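Reading time: 8 min

Household Chores and the Two-Armed Machine: A Personal Assessment

The question of whether machines can do the work of a home, or of a small shop, is put to me more often than any other. It usually comes from people who have seen a short film of a robot folding a towel and who wish to know when they may buy one. My reply has been the same for several years: the machines are better than they were, and they are not ready. I set out in this post why I hold to that reply, and where I have begun to soften it.

I should state my position at the outset. I worked for many years in the leather goods trade, latterly at the finishing shop in Vik, where wallets, key cases and card holders were checked, filled with their inner sleeves, closed and packed. Of all the tasks on that floor, the closing and checking of small goods was the one that resisted every attempt at automation. Cutting was handed to a press long ago. Stitching is largely done by machine under the eye of an operator. The last two minutes of a card holder's time in the shop remained a matter of fingers.

Small leather goods also belong to the household. A card holder is opened and closed at the kitchen table, emptied when a card expires, and put away in a drawer. A machine that is to tidy a hallway shelf will meet one sooner or later. For that reason I regard it as a fair test of both settings, fairer than a block or a plastic cup.

The difficulties are easily listed by anyone who has done the work. The object is thin when it lies flat, so that there is little to take hold of. It has a spine that bends and covers that do not bend very much. The strap must be brought over without twisting, and the snap must meet its other half squarely before any force is applied. A person does this by feel, often while speaking to a colleague. At Vik a new employee was expected to manage it on the first morning, and most did.

Linnea Bakke, who trained the finishing staff for much of my time there, divided the task into finding the edge, raising it, holding the body still and bringing the strap to the snap. She never gave the parts names, but she could tell from across the room which of them had gone wrong. I have used her division ever since when judging a machine, and I recommend it to others. A film that shows only the last part tells the viewer very little.
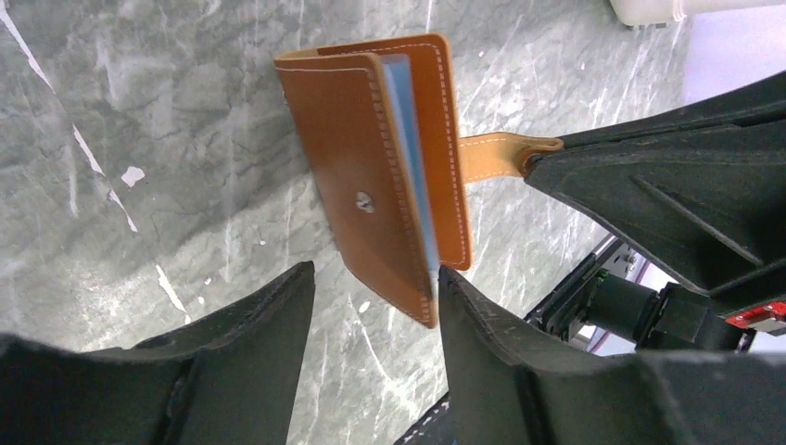

Two arms, one card holder, and a gray marble-patterned surface.

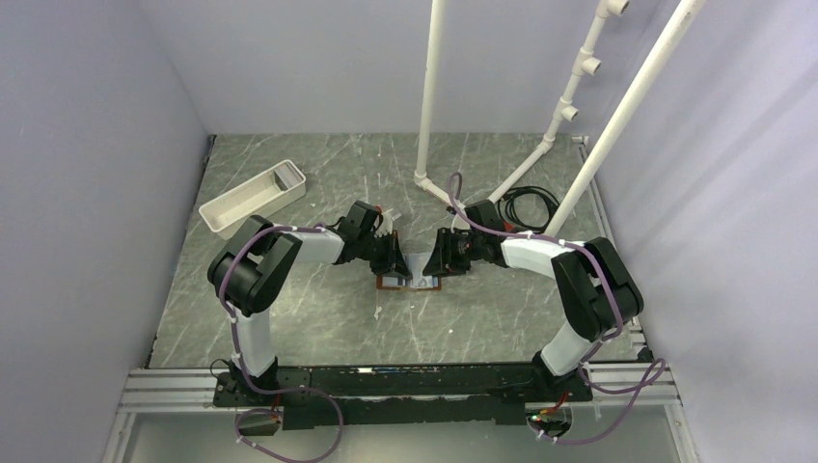
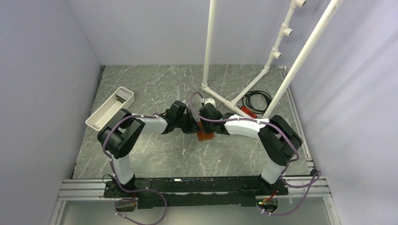 VIK, July

The first of the pictures is the one I would ask a former colleague to study. The card holder is off the surface and partly open, with the pale blue sleeves showing between the covers. One gripper has the end of the strap and the other is at the bottom corner. That is a sensible division of labor, and it resembles what a person does with the left and right hands. It also shows the limits of the method. A gripper has hold of the strap at its end, where a person would slide a thumb along its length, and the snap on the front cover is left to be found by other means.

In the two wider views the arms reach in toward something flat and low on the table. I draw attention to them because the approach to a flat object is, in my experience, where most of the time is lost. A person presses down with a fingertip, drags the item toward the edge of the bench and lifts it there. The action is so ordinary that it does not appear in any written procedure I ever signed. A machine must either be taught it or be given another way to raise a thin edge.

I am therefore inclined to separate three questions that are commonly treated as one. The first is whether a machine can complete such a task at all. To this I would now answer yes, for many tasks, under steady light and with the items placed within easy reach. The second is whether it can complete the task repeatedly, and the third is whether it can do so at a cost that a household or a small shop could bear. On the last two my view remains cautious.

Some figures from my own trade may help the reader. In its best month the finishing shop closed and packed 2,503 card holders of a single pattern. The bench that did this work also dealt with returns, relabeled a delivery and trained a new member of staff. The shop kept a record of faults, as every shop should, and for that month it listed 8 pieces sent back from packing, most of them for a crooked sleeve. No machine I have watched has been asked to meet that standard, and it would be unfair to judge it as though it had. The standard nevertheless exists, and it is the one a buyer will apply.

Birger Lindqvist, with whom I have corresponded on this subject for some time, takes a more hopeful view. His argument is that the household does not require shop-floor speed. If a machine needs 400 seconds to put away what a person puts away in ten, he writes, the owner who is asleep or at work will not mind. I accept the point as far as it goes. My objection concerns what happens when the attempt fails. A dropped card holder on a bench is picked up by the next pair of hands. A dropped card holder behind a radiator, with the owner out until six in the evening, stays there, and so may the machine — still reaching for it.

There is also the matter of variety. The shop dealt in a handful of patterns. The Etby had a strap, the Dida closed with a fold and no snap, and the Presa had a zipper that gave trouble to people and would give more to a gripper. When I cleared my late aunt's apartment I found almost 1,071 separate things that had to be picked up, considered and placed somewhere, if my tally sheets are to be trusted, and hardly any two of them wished to be held in the same way. Spectacle cases, a purse with a broken clasp, rubber bands around recipe cards. A machine for the home must be at ease with this sort of disorder. The bench, by comparison, is a gentle place to learn.

What has softened my view is the use of two arms together. The single-arm machines I was shown in earlier years could move goods from one tray to another and did it well, but they could not steady a soft item with one hand and work on it with the other. Almost every household chore that people dislike calls for both. One holds the jar and turns the lid, holds the shirt and works the button, holds the bag open and fills it. Two modest arms facing each other across a table seem to me a more promising arrangement for such chores than one very capable arm working alone.

I would offer the following guidance to readers who run small shops and are considering a purchase. Ask to see the whole of the task, beginning with the item lying flat. Ask to see it done with a worn item as well as a new one, for leather that has been in a pocket behaves differently. Ask who resets the bench after a failure and how long it takes. If the seller answers these questions plainly, the conversation is worth continuing, whatever the answers may be.

To readers who hope for help at home, I can only repeat that the wait is not over. I would not clear a cupboard for such a machine this year. I would, however, watch how the makers deal with thin and flexible things — straps, sleeves, labels, the corner of a pillowcase — and give less attention to how fast the arms travel.

A second post will deal with zippers, on which several former colleagues have written to me at length. I have not yet answered all of their letters and ask for their patience.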